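Kurkell 500 Power Station: Two Months In
By Seidu Dramani
Dec 4, 2023
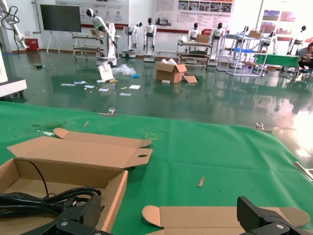
Coiled cable in its cardboard box, on the green cloth.

I bought the Kurkell 500 in October after the second outage of the fall. It cost $109 on sale at Follier, down from a price I never saw anyone pay. I wanted something to keep the router and two lamps going, and to take camping if it turned out to be light enough.

Setup is short. Charge it fully, hold the power button until the display lights, then press the button for whichever outlets you want. The manual is one folded sheet and the print is small.

During the October outage we had the router, a laptop and one lamp on it all evening. It still had 30 percent left when I went to bed. It will not run a space heater or a microwave. I tried the microwave once and the unit shut itself off, then came back when I held the button down.

The fan is louder than I expected. With only the lamp plugged in it stays off. With the laptop charging it comes on every few minutes, and I would not want it next to a bed. My older Haldane was quieter, but it was also heavier and the handle cracked.

The display is easy to read indoors and hard to read in sun. The outlets sit close together, so a bulky plug blocks the one beside it. I use a short extension cord for that.

I wrote to Kurkell about the fan and got a reply the next day. They said it was normal and offered a return. I kept it.

If you need more power, the Faren 1108 is the one my brother-in-law has, and it handles his small fridge. It is also too heavy for me to carry down the basement stairs. For lights and internet the Kurkell is enough. I'd buy it again at the sale price and wouldn't at full price.

Rating: 4 out of 5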